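Specimen Storage and Confirmation Notebook
Entry for May, Akande Laboratory
Subject: cold storage log and repeat screens, urine panel

Opened 8:40 a.m. Refrigerator log read and signed before any specimens were moved.

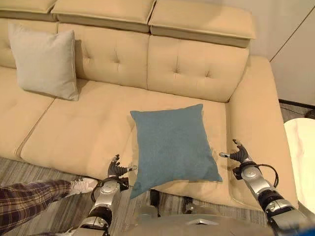
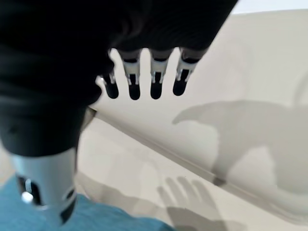

S. Akande
Senior Technician, Specimen Receiving

The Lodberg collection site sent its second shipment of the month in the morning. All bottles arrived sealed, and the seal numbers agreed with the custody forms except on 3 bottles, where the collector had written the number on the wrong line. The site was telephoned and will send a signed correction. Until it arrives these bottles remain in the locked refrigerator and are not to be opened.

Screening was run on the Clandov analyzer with the new reagent lot. The low control read slightly high on the first pass and was within limits after recalibration. Both results are kept in the binder. Colleagues on the evening shift should run the low control again before starting and should not rely on the morning value.

One specimen screened positive for Prundatine. The raw reading was 3,875 against our house cutoff of 1,000, so it was diluted and repeated from a fresh portion. The repeat was also positive. It has been listed for confirmation and nothing has been reported to the referring office. A screen alone does not go out of this laboratory as a positive result, whatever the reading.

Creatinine was checked on the full batch. One bottle was low enough to be marked dilute, and the form has a space for this which was left blank at intake. Please fill it in at intake.

The door alarm on the storage room sounded at 2:15 p.m. The door had not latched. Refrigerator temperature was unchanged on the chart. A request has been entered to have the latch adjusted, and in the meantime the door is to be pulled shut by hand and tested.

Still open: corrected forms from Lodberg, confirmation result for Prundatine, lot number of the spare calibrator, which is missing from the inventory sheet. Frozen portions are on the lower shelf, left side, labeled with the batch number.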